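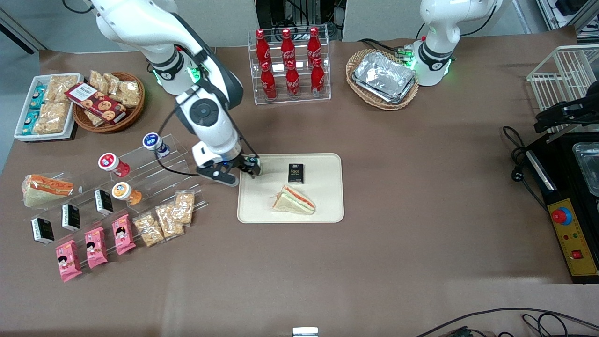 Tu sais comment tu fais pour attraper une chips sans l'écraser ? Moi non plus, je n'y avais jamais réfléchi avant de travailler avec des bras robots. Ta main sent toute seule s'il faut serrer fort ou tout doucement. Une pince de robot, elle, ne sent rien du tout si on ne lui ajoute pas des capteurs. Alors, avec mon collègue Josphat Shemweta, on compare deux pinces, et pour ça on leur donne un goûter à préparer ! Sur le plateau beige, il y a une petite boîte noire bien droite et un sandwich en triangle couché sur le côté. La boîte, c'est facile : des bords durs, des côtés plats. Le sandwich, c'est une autre histoire, parce que le pain s'enfonce dès qu'on appuie.

La première pince s'appelle Rutau. Elle a deux doigts durs qui se rapprochent comme ton pouce et ton index. Elle est rapide, précise, et un peu brute. La deuxième, Hattar, a des doigts en caoutchouc qui se plient autour des objets. Margaux Bouvier, qui les règle, dit qu'elle a « des doigts de guimauve », et je trouve que c'est très bien trouvé.

Pour comparer, il faut être juste. Chaque pince fait donc 16 essais avec le même objet, posé au même endroit, et le bras avance à la même vitesse. Si je changeais tout à la fois, je ne saurais plus d'où vient la différence (c'est comme une course où l'un des coureurs partirait en rollers).

Et alors ? Pour les boîtes, Rutau gagne. Hattar les prend aussi, mais elles penchent un peu entre ses doigts mous. Pour les sandwichs, c'est Hattar ma préférée – avec Rutau, on a retrouvé de la garniture jusque sur la table. Les bouteilles, on en discute encore. Josphat préfère les doigts durs, moi pas.

Tu peux essayer chez toi. Prends une pince à linge et deux éponges, et demande à un adulte de t'aider à fixer un morceau d'éponge sur chaque bout de la pince. Attrape un sucre, puis un bout de mie de pain, avec et sans éponge. Regarde bien la mie après. Est-ce qu'il y a des marques ? Note tout dans un cahier, même les essais ratés, surtout les essais ratés !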